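"I'd read the transcript first": a former tribunal clerk on the Cletham appointment

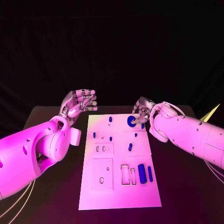

She wants it understood up front that she has no dog in the fight. Never joined a party. Voted for three of them over the years and regretted two.

"People ring me and want me to say he's a crook or he's a saint," she says. "I read the transcript. Have they read the transcript? They have not."

We're on the phone, a bit after 4 pm, her kettle going in the background. She spent most of her working life in tribunals, the last stretch as a senior clerk, and agreed to talk on the condition her name stays out of it. Her subject is the Cletham planning tribunal, and the nominee for its chair, who as readers will know faced two long sessions before the council's appointments panel in March and came out of them with half the town wanting him sworn in by lunchtime and the other half wanting him gone.

The trouble is the Sleiman rezoning. The nominee gave paid advice on it years back, when he was in private practice, and left it off his disclosure form. He says he forgot. The panel's transcript runs to 813 pages and she reckons forty of them matter.

"The rest is speeches. Councillors making speeches with a question mark stuck on the end. You could lose a weekend in there."

So did he forget? Long pause.

"I don't know. I can't see inside the man's head and neither can the bloke on breakfast radio. What I'd say is the form asks you twice. Once in the general section and again under property matters. Forgetting once, fine. Everyone's done it. Twice, I'd want somebody to ask him about the second box, and no one did. Eight hundred pages and no one asked him about the second box."

That's her real beef, she says, the panel. Not enough prep, too much playing to the gallery. The gallery was full both nights, a lot of them from the Arnis end of town where the rezoning went through, and it got rowdy. Somebody was asked to leave. She watched the second session on the council stream and turned it off before the end.

"There was a woman who got up to give evidence, lived next to the site, she was nervous as anything. And she was clear. Dates, letters, who she spoke to. And the first thing said to her was had she ever been a member of the residents' group. What's that got to do with the price of fish? She's either right about the dates or she isn't."

I put it to her that the nominee's supporters say the same thing in reverse, that he's been hung out to dry over a form. She agrees, sort of.

"He's been treated pretty ordinary as well. The stuff on social media about his family was a disgrace. You can think a man should of filled in his form and still think his kids should be left alone."

Then there's the petition. 3,082 signatures against the appointment at last look. Supporters say plenty of those aren't local. Opponents say it's the biggest the council has ever recieved. She isn't fussed either way.

"A petition tells you people are cranky. It's not evidence. When I was clerking we'd get them in by the boxload and they went on the file and that was that."

What would she do? Send it back. Recall him for a single morning, no gallery, a lawyer from outside the shire asking the questions, transcript published the same week. Wuvon did it that way with their last chair, she says, and it took almost no time and everybody moved on, even the ones who lost.

"If he's got a good answer he'll be glad of the chance to give it. I would be."

And if he hasn't? "Then they advertise again. It's a part-time job with a car space. Someone will want it."

The panel's recommendation goes to full council next month. Debate is open to the public, she won't be going. Her knee's crook and the parking's hopeless.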